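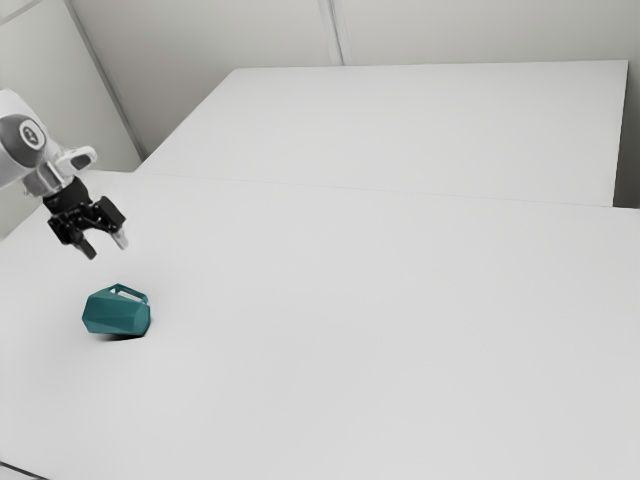

Mug task in sim, open gripper above the mug, mug on its side.

Thread: Start state rules for tabletop tasks - what do you write down?

gantry_left
Posted Friday, 9:12 am

We're trying to write a proper rule sheet for our simulated tabletop tasks before more people start adding their own. The mug one above is the simplest we have. One arm, one mug, nothing else lying on the table. The task text says "set the mug upright."

My problem is that three people here wrote three different versions of what counts as a legal start. One says the mug has to be on its side with the handle reachable. One says any pose that is stable. The third doesn't mention the mug at all and only gives the arm's joint angles. They all ran the same policy and got scores we can't compare.

What I have so far:

Object pose is sampled from a fixed list of seeds, and the list is checked in with the task.
Gripper starts open and clear of the object.
Physics settles for 2 seconds before the policy gets control.
An episode ends at 30 seconds no matter what.
Success is judged from the object's state, never from what the arm did.

What am I missing? And does anybody have a written standard for this that they follow, or is everyone making up their own?

boltcircle
Posted Friday, 9:40 am

Everyone makes up their own. We started from the Sturkia task template because it had the most fields, then deleted half of them.

The one I would add is a hold time on success. "Mug is upright" is true for one step while it's rolling through upright on its way to falling off the other side. We require it to stay within tolerance with the gripper open and not touching. Without that, you get policies that pinch the mug in the right pose and never let go, and they score as perfect.

Also write down the tolerance in degrees. Don't write "upright."

gantry_left
Posted Friday, 9:48 am

Good, adding the hold time and the no-contact part. We do have a tolerance but it lives in the code and not in the sheet. I'll move it.

pallet_nine
Posted Friday, 10:05 am

I don't agree with the fixed seed list as the only source of poses. If the list is checked in, people tune to it. Maybe not on purpose, but they look at the failures, fix those, and run it again. After a few months the list is a training set.

We keep two lists. One is public to the team and you can run it as often as you like. The other is only run by whoever is on release duty, and the results come back as a number with no video.

boltcircle
Posted Friday, 10:17 am

No video is going too far. If I get a worse number and can't look at a single rollout, I have learned nothing.

pallet_nine
Posted Friday, 10:21 am

You look at rollouts on the open list. If the open list doesn't show the failure, then your open list is too narrow and you widen it. The closed one is there to tell you whether the number is real.

tarewt
Posted Friday, 10:58 am

We have both kinds at work and I'd side with pallet_nine, with one change. Video from the closed list gets released when the list is retired. We retire ours every September and draw a new one. So you get to see it all in the end.

To the original question: how the mug lies matters more than you might think. On its side with the handle up is one task. On its side with the handle flat against the table is a different task with a much lower score, at least for us. If your sampler picks rotation around the long axis at random, then "mug on its side" covers both. And a faceted body like yours may rest on a flat where a round one would roll, so you could get a handful of favored rest poses whether you asked for them or not. I'd report the score per rest pose and put the average second.

gantry_left
Posted Friday, 11:15 am

I had not thought about the facets. I'll have to check what the sampler does after settling. We log the pose that was requested, and I don't think we log the pose after the physics settles.

tarewt
Posted Friday, 11:19 am

Log the settled one. That's the start state. The requested one is a debugging aid.

kiln_dry
Posted Friday, 12:34 pm

Going to be the grump here. You can write all the rules you want for a mug on a plain white table and it says very little about the real cell. No clutter, no marks on the surface, pale walls. I've watched teams spend a quarter polishing a sim protocol and then lose all of it the first day on hardware because there was a strip of tape on the bench.

If I were writing a rule sheet, rule one would be that no sim result leaves the team without a hardware result next to it.

boltcircle
Posted Friday, 12:50 pm

That would mean we report nothing for half the year. We have one arm and a waiting list for it.

Sim results are fine for comparing two versions of the same policy. The rule should be about what you're allowed to claim from them. We use a line at the top of every report that says sim only, same task version, same seed list, and then the numbers. If any of those three is missing the report gets sent back.

kiln_dry
Posted Friday, 1:06 pm

I can live with that if people keep the line in when they copy the chart into slides. They don't.

boltcircle
Posted Friday, 1:09 pm

Put it in the chart image itself, under the axis. Ours is baked in by the plotting script.

kiln_dry
Posted Friday, 1:22 pm

OK, that one I'm stealing.

quillfeed
Posted Friday, 2:45 pm

A few from our sheet at Flultside, for what they are worth.

Task version goes up with any change to the scene, and that includes lights, wall color, table height and camera position. People argue about this one every time. We changed a wall shade once and kept the version number, and then spent 7 days looking for a regression in the policy.

Camera pose is part of the start state. Write down where it is and whether it moves.

State whether the arm may be in view at the start and whether it may block the object. We had a start pose where the gripper hid most of the object and nobody had written down if that was allowed.

Pin the simulator build. A minor update to contact handling can change a grasp score more than a month of training does.

Every episode counts. If the sim blows up and the mug goes flying, it's scored as a failure and tagged. You don't rerun it.

pallet_nine
Posted Friday, 3:02 pm

Disagree on the last one. A solver blowup isn't the policy's fault. We drop those and report how many we dropped.

quillfeed
Posted Friday, 3:10 pm

We used to do it that way. Then we found one policy was causing most of the blowups by driving its fingers into the table. Dropping them made it look better than a policy that was gentle. Jamming the gripper into the table should cost you something.

pallet_nine
Posted Friday, 3:18 pm

Fair, but then I'd want two numbers, with and without. I don't want to bury a solver problem inside a policy score either.

quillfeed
Posted Friday, 3:20 pm

Two numbers is fine with me as long as the "with" number is the headline.

gantry_left
Posted Friday, 3:41 pm

We'll do two numbers. How many episodes are people running per policy? We've been doing 700 across the whole seed list, mostly because that fits overnight on the machine we have.

tarewt
Posted Friday, 4:04 pm

That's plenty for one object if you split it by rest pose the way I said. It gets thin once you split it further. Publish the interval with it and people can judge for themselves.

One more if you're taking requests - write down who is allowed to change the sheet. Ours went through the Kasura project and came back with edits that no one could explain. We now keep it in the same repo as the task, and changes need a review like any other code.

gantry_left
Posted Friday, 4:30 pm

Thanks all. Current draft, with changes from this thread:

Start state is the settled pose, logged for every episode.
Gripper open, not in contact, camera pose recorded.
Open seed list plus a closed list, closed videos released on retirement.
Success needs the mug within tolerance, gripper open, no contact, held for 2 seconds.
Scores reported per rest pose, then overall.
Solver failures count, tagged, second number without them.
Simulator build pinned, any scene change bumps the version.
Sim only line baked into charts.

Still open is whether the handle-down poses belong in this task or get their own. I'm leaning toward their own.

tarewt
Posted Friday, 4:37 pm

Their own. And give it a different name, or somebody will average them together.

kiln_dry
Posted Friday, 5:15 pm

Put some tape on the table in version two.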